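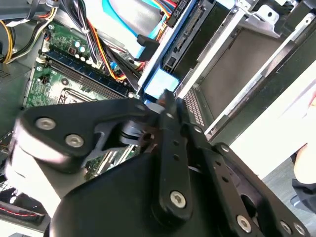
Dusting a desktop computer

Shut down, switch off at the wall and unplug the power cord. Hold the power button in for 10 seconds. Lay the case on its side on a bench, not on carpet.

Hold each fan still with a finger before using compressed air. Keep the can upright, nozzle 9 cm from the blades, in short bursts. Wipe the filters with a dry microfibre cloth. Washed filters need a full day to dry.

Check the colour and seating of each cable before refitting the side panel.

Fitriani Lau, Trestley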